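Demo Station Guide, Section 3: Running the Bracket Sorting Demonstration at an Open Day

Use this section when the Grastis two-handed station is shown to visitors.

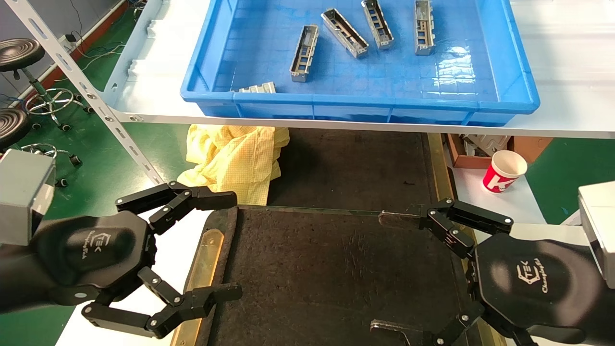

How long should one demonstration last?
Plan on around 19 minutes per group, with questions. Shorter runs tend to leave the people at the back without a clear view.

Before visitors arrive

1. Clear the floor on the visitor side and tape down any cable that crosses it.
2. Turn on the station at the wall, then at the controller. Wait for the ready tone.
3. Load the program "Gillen" from the demo menu. Do not use the production programs.
4. Place the metal brackets in the blue tray on the shelf. They may lie at any angle.
5. Run one full cycle at low speed with the room closed.

Note: If the controller shows code 811, a hand has not found its start position. Press Home and wait for both hands to stop before trying again.

During the demonstration

6. Ask the group to stand behind the line. Groups from the Erdős building come in by the side door, so leave that side open.
7. Say out loud that the hands are about to move, then press Start.
8. Let the first cycle finish before taking questions. Visitors often ask about dropped parts – pause the program if you want to talk about one.
9. To show a restart, press Pause, then Resume. Leave the speed setting where it is.

Caution: Keep your own hands off the work mat while the program is running or paused. A paused hand still holds its grip force. Press Stop before you reach for a part.

After the last group

10. Press Stop and send both hands to the rest position.
11. Return all parts to the tray and wipe down the mat.
12. Write the number of cycles in the Fumness log, along with any stops. For the December open day, use the separate sheet at the back of the log.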